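Speaker notes: Caring for household textiles in small homes
Prepared for the Leltville Housing and Residents' Forum, 2019-10-26
Speaker: Hywel Skyrme, Tenancy Support Service, Ulatdale Homes Association

Slide 1. Welcome and purpose

Good morning, and thank you to the Forum for the invitation. I have been asked to speak on the care and storage of clothing and household linen in smaller properties. The Association manages 700 homes in Ulatdale and the surrounding villages, and a large share of them are studio or one-bedroom flats. The subject may seem a modest one beside rents and repairs. It does, however, appear regularly in our casework, chiefly through complaints of damp, mould and lack of storage.

Pause here. Ask how many members live in, or manage, a property without a separate utility room.

Slide 2. What residents have told us

In June the Association held a series of home visits at the request of tenants. Three concerns were raised repeatedly. Residents had nowhere to dry washing in winter. Wardrobes placed against outside walls had developed mould at the back. Clothes and bedding were being replaced earlier than households could comfortably afford.

I should like to acknowledge that the first two are partly matters for the landlord. We have accepted that extractor fans in the older Amura Court flats were not adequate, and a replacement programme has been agreed. Members wishing to raise an individual case are asked to speak to me at the close of the session, so that personal details are not discussed in the open meeting.

Slide 3. Washing

Keep this section short. Most of the audience will know it already.

The main points for residents are as follows. Follow the care label, and where the label has gone, choose a cool wash and a gentle spin. Wash knitted items inside out. Do not overfill the drum — clothes packed in tightly do not rinse well, and detergent left in the cloth makes it stiff. Leave the door and the drawer of the machine open between washes.

On the cost of washing, refer members to the leaflet. Do not quote savings from the platform, as tariffs differ between households.

Slide 4. Drying indoors

This is the section on which questions are most likely.

Washing dried indoors gives off a good deal of water, and that water must leave the building. Where a fan is fitted, residents should dry clothes in that room with the door closed and the fan running. Where there is no fan, a window should be opened slightly. Clothes should not be hung directly on radiators. It slows the heating of the room, and it can mark or harden some fabrics.

Knitwear should be dried flat on a towel, out of direct sunlight. A heavy jumper hung from a line when wet will stretch at the shoulders and seldom recovers its shape.

Note for speaker: the representative from Phan Street has previously asked about shared drying rooms. The present position is that two ground-floor rooms are under review and that no decision has been taken. Please do not go beyond this.

Slide 5. Folding and the use of surfaces

Many residents have a single table which serves for meals, homework, paperwork and the laundry. Our advice is to fold there soon after drying, in one session, and to clear the pile away before the table is next needed. Where a hob or other cooking appliance is close by, it should be off and cold before any fabric is brought near it. The fire officer who advised us on the leaflet asked that this point be made at every talk.

As to method, knitted garments should be folded and not hung. Lay the garment face down, smooth it from the centre outwards, bring in each side with its sleeve, and fold up from the hem. Shirts of woven cotton may be hung if rail space allows. 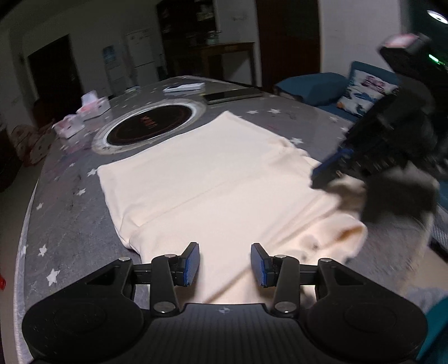

Slide 5: a cream knit shirt folded on a round grey table with a built-in induction cooktop.

A fold of the same width for every item makes better use of a drawer or shelf. Residents with shallow drawers may prefer to stand folded items on edge, so that each can be seen and removed without disturbing the others. Those with arthritis or limited grip have told us that open shelves at waist height are easier to manage than drawers, and our adaptations officer can advise on this.

Slide 6. Storage and mould

Clothes must be fully dry before they are put away. Leave a gap between furniture and any outside wall so that air can pass behind it. Avoid filling a wardrobe completely. Suitcases and lidded boxes under the bed are suitable for out-of-season clothing, provided that the contents are clean and are taken out and aired from time to time.

Where mould has already appeared, residents should report it. I would ask members to be firm on this point when speaking to neighbours. A report of mould is not treated as a complaint against the tenant, and an inspection will be arranged within 15 working days. Repeated wiping down without a report leaves the Association with no record of the problem.

Moths: mention only if asked. Cleaning before storage is the best protection for wool. Cedar products may help to a limited degree but must not be relied upon.

Slide 7. Repair and reuse

The Association supports a mending group which meets at the Leltville Community Hall. Places are limited to 8 at each session so that everyone can be given help at the table. Needles, thread and basic patches are supplied. Residents may bring clothing, curtains or bedding. Electric blankets cannot be accepted.

Items in sound condition but no longer wanted may be left at the hall during opening hours. Bags should not be left outside the door overnight, where rain has spoiled a number of donations.

Slide 8. Matters for the Forum

Members are invited to consider the following before the next meeting.
Whether the leaflet should be issued to all new tenants at sign-up.
Whether a large-print version is required, and in which other languages it should be made available.
Whether the Forum wishes to nominate two members to inspect the proposed drying rooms.

Allow fifteen minutes for questions. If time is short, omit Slide 7 and direct members to the notice board.

Handouts: the laundry and damp leaflet, the repairs reporting card, and the adaptations referral form. Spare copies are held at the Ulatdale office reception.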